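Last revised 1 March 2023

# Re-oiling a wooden tabletop

This page covers the removal of a worn oil finish from a solid wood tabletop and the application of a new one. It applies to penetrating oils and hardwax oils. It does not apply to lacquer, polyurethane or French polish, which need different methods of removal and are dealt with elsewhere.

## 1. Identify the existing finish

Put a few drops of clean water on a part of the top that gets daily use, and a few more near a corner that does not. Leave them for eight minutes and wipe them off.

- Water stays in beads and leaves no mark: the finish is sound. Clean the top and stop there.
- Water flattens and leaves a dark patch: the oil is worn and the top can be re-oiled.
- Water sits on the surface and a white bloom appears: the finish is probably a lacquer or a wax. Test further before sanding.

For the further test, rub a hidden spot on the underside with a cotton rag dampened with methylated spirit. Shellac softens and becomes sticky within a minute or so. Oil does not. A film that can be lifted at the edge with a fingernail is a varnish of some kind.

Check also that the top is solid. Look at the end grain. On a solid board the lines of the face carry on over the edge and down the end. On a veneered board they stop at a thin line just under the surface. Veneer can be oiled but should only be sanded by hand, with 240 grit or finer.

## 2. Materials

- Abrasive discs or sheets in 120, 180 and 240 grit
- A random orbital sander with dust extraction, or a cork block
- White spirit
- Lint-free cotton cloths
- Oil (see below)
- A white nylon pad
- Nitrile gloves
- A metal bucket with water in it, for used cloths

The tests for this page were done with Indari hardwax oil in the satin grade. Flustness floor oil was tried on offcuts and gave a harder surface, but it darkened beech more than was wanted. Either will do on oak. Follow the tin where it differs from this page, mainly on drying times.

A 1000 ml tin is more than enough for a dining table. Buy the smaller size if the shop has one, as opened oil forms a skin in storage.

## 3. Preparation

Clear the room of anything that collects dust. Wash the top with warm water and a little washing-up liquid, wringing the cloth out well. Dry it at once and leave it overnight.

Remove grease with white spirit. Turn the cloth often, and carry on until it comes away clean.

Fill dents only if they bother you. Shallow ones can be raised with a damp cloth and a warm iron, moved constantly and held down for no more than a few seconds. Let the wood dry fully before sanding, or the raised fibres will be cut off and the dent will come back as a hollow.

## 4. Sanding

Start at 120 grit unless the top is only lightly worn, in which case start at 180. Work along the grain if sanding by hand. With an orbital sander the direction matters less, but keep the machine flat and moving and do not press on it.

Pencil lines drawn lightly across the top are a good guide. When they have gone, that grit has done its work. Vacuum between grits. A single coarse grain left behind will leave curled scratches that do not show until the oil goes on.

Stop at 240. Finer sanding closes the surface and the oil soaks in poorly - Benedek Dudás took one test panel further and had to go back over it.

Wild grain and knots need more care. The wood around a knot is harder than the rest and will stand proud if the sander lingers there.

## 5. Applying the oil

Stir the tin, do not shake it. Work at normal room temperature and out of direct sun.

1. Pour a small amount on the top and spread it along the grain with a cloth or the nylon pad.
2. Leave it for the time given on the tin. Add more to any patch that has gone dull.
3. Wipe off all the excess. The surface should look damp but feel nearly dry.
4. Put used cloths straight into the bucket of water. Oily cloths can heat up and catch fire on their own.
5. Leave to dry overnight, then rub lightly with a clean nylon pad and repeat.

Two coats are normal. A third is worth the trouble on a kitchen table.

## 6. Checking the result

Look across the top at a low angle towards a window or lamp. Missed patches look matt, and undried excess looks like wet varnish. Check again from directly over the top, as a strong reflection hides the grain beneath it.

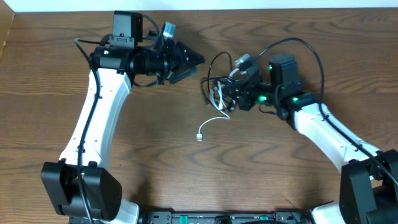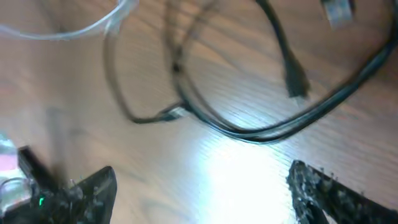
If excess oil has dried to a sticky film, rub it with a little fresh oil on a nylon pad. This softens the film, which can then be wiped away. If it has fully hardened, sand back with 240 and apply one thin coat.

Dull patches that remain after the second coat are usually thirsty areas near end grain or old water marks. Oil these alone, feathering the edge outwards.

## 7. Curing and upkeep

The top can be used gently after a day. Full curing takes longer - allow 19 days before leaving anything wet on it. Keep rubber feet and plastic mats off it during that time, as both can mark soft oil.

For weekly cleaning use a damp cloth. Colen soap, well diluted, is suitable. Avoid washing soda and scouring cream. Repeat the water test each November, before the heating has dried the room out, and add a maintenance coat if the drops no longer bead.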